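Search this site Type and press enter
Home Reviews Workbench Archive About

Kakar arm kit, after the first stretch

May 12, 2018

I've been trying out the Kakar arm kit since December, so it's time to write up what I think. The kit comes from Florkitville and includes the arm, a gripper, the cables and 3 months of phone support. It cost us $2257 with shipping.

Setup took most of a weekend. The manual is fine up to the part on limits, then it skips a page's worth of steps. I called support and got Neelam Shukla, who emailed me the missing settings the same day. They worked.

The gripper is the best part. You can set the closing force from 1 to 100, and I keep it low for anything plastic. Flat things on a table are harder. Toothbrush handles are a pain because they roll.

The arm is slower than the Tyagi I used before. It also repeats a move better, and I would take that over speed. I've run over 195 picks on the sorting job now. The cable needs watching when the arm turns far to one side. I wish they had put a clip on it.

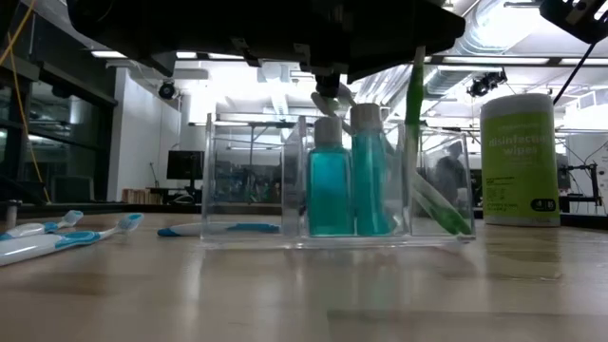

Sorting job with bottles and toothbrushes, Kakar arm over the organizer.

Clear organizers are worth testing if you buy one of these. I had to redo my height settings for the thin walls. The add-on camera from Ulluvstead is supposed to help with that, but I haven't ordered it yet.

Older posts Newer posts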